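Household Water Use in Nelgate: Report of the Student Group

3. Method

We wanted to know how much water a family uses in the kitchen and the bathroom, and whether people guess this correctly. In September we gave a paper form to 60 households in two parts of the town, Nelgate center and Cosgrove. Every household read its water meter in the morning and again in the evening, and wrote both numbers on the form. Before the first reading they also wrote their own guess for the day.

The meters in Cosgrove are older and the last digit is difficult to read. For these homes we used only full liters.

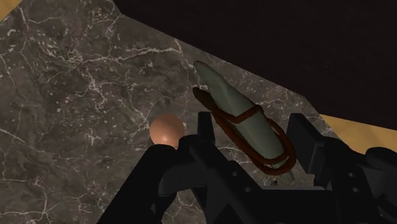

Kirsty Tipoki remarked that a guess made at breakfast is always too low, as people think only of drinking and cooking and forget the toilet. We agree with this, and our forms show the same thing.

4. Results

The highest use in one day was 1,445 liters, in a house in Cosgrove with a garden. The owner told us that he had watered the young trees that day. We kept this number in the table but we did not use it for the average. Many families guessed less than half of their real use. The best guesses came from homes which pay the water bill every month.

Washing dishes by hand was a difficult point. Some persons leave the tap open during all the washing, and others fill the sink one time.

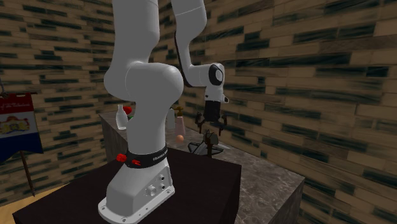

According to Rosângela Figueiredo, the form should have asked about this separately, and she would also like to see the dishwasher homes in their own table. We did not have time to send a second form, so this stays for the next group.

5. Problems during the work

Six forms came back with the evening number smaller than the morning number. We called these families and four of them corrected it. The other 2 forms were taken out.

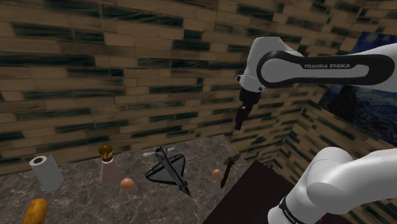 Can one day of readings represent a whole year? It can show only the habits of early autumn, and for the summer months the readings must be repeated.

6. Next steps

We will give the table to the school in Nelgate and ask for permission to continue in spring.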